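Right, a bit of a thread. I've had the trial version of Evar since August and a few of you asked if it's worth the money. It's the robot arm simulator from Lemovance, the one where you drop your own parts in and practise picking them up before you risk the real thing.

Trial is free, then it's 177 euros a year for one seat. You also get 181 ready-made household parts in the starter library, and I went straight for the plumbing (of course I did, I spent years fitting sinks with Sirkka Suominen).
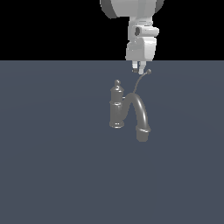 Rantala, August

So I've got the drain trap on the floor and the gripper open over it, right by the ball on the end of that thin rod. Awkward shape, a trap! Bottle on one side, bent pipe on the other, and hardly a flat face anywhere for two fingers to get hold of.

What I like: moving the arm is dead easy. You drag the wrist, the rest follows, and if you make a mess of it there's one key to put everything back. My laptop is nothing special and it copes fine.

What I don't like: the shadows. I can barely see one under the trap, so judging how high the fingers are is guesswork until you swing the view round. Lempi Karppinen says there's a height readout hidden in the side menu. Why hidden??

Also the plain blue-grey floor. Lovely and clear, but I'd pay extra for a worktop and a cupboard to reach into, seeing as that's where you'd find a trap.

Batch runs are capped at 3000 tries a month on the cheap plan. I've used 483 so far, mostly on daft finger angles, so it's plenty for me. If you're doing this for a living you'll want the bigger one.

Would I pay? Yes, I think so, once they sort those shadows. Trying Davutura next, same trap, will post how I get on.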